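Notice to Tenants of Ciltbridge House

Section 1. Unclaimed Purchases

The Office of Residence reminds tenants that goods bought at the Plemdale market and left downstairs past 15 days become the property of the House. The tenant of Room 102 has appealed this rule in writing almost every month. The appeals are on file. Each asks only that the melon be spared.

The Office has considered the matter and finds that the melon may remain in the yellow basket with the other groceries. The pink bears on the upper shelf are to keep their row. The small pink figures on the floor shall be shelved before the evening bell. 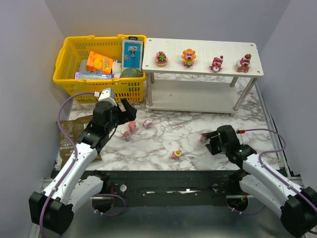

Section 2. Right of Reply

Objections may be left at the Gallardo Street door until May. The bears have filed theirs.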